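Keep the Old Towels

Shakuntala Vishwakarma
Jan 24, 2020

When I moved to Onholm, my new neighbors were very kind and gave me many things for the apartment. One of the gifts was a set of eight white towels, thick like a winter coat. I thanked them and I used them for one month. After that I went back to my old ones, and I want to defend this choice.

A new towel is made for the store. It is soft under the hand because the customer will touch it there, but on the skin it moves the water from one place to another. My mother dried three children with thin cotton cloths, and each of us went to school with dry hair. Her cloths took one hour on the line. My thick towels needed the whole day, and in April, when it rains here, they needed two. 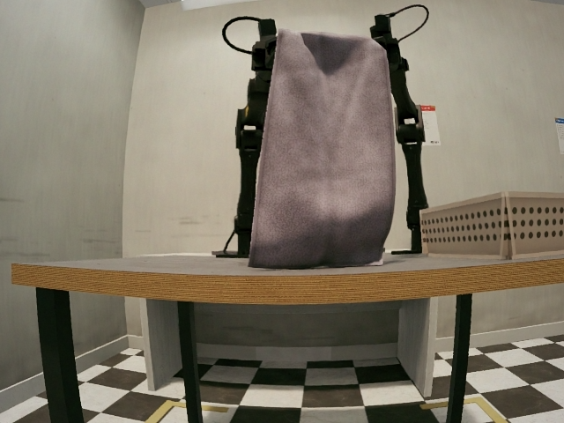

A mauve cloth with a stitched hem along its sides.

There is also the question of money. In the shop on Figueroa Street I saw a bath set for 569 dollars. I asked the seller what is different in it, and she told me that it is heavier. I do not understand why I should pay for weight that I must then carry to the laundry room.

I know the argument of the other side. A guest wants to feel welcome, and a gray towel with a loose thread can look like an insult. For guests I keep two of the white ones, folded in the closet. The rest of the year I use a towel that is 20 years old, and I will cut it for cleaning rags only when I can see the window through it.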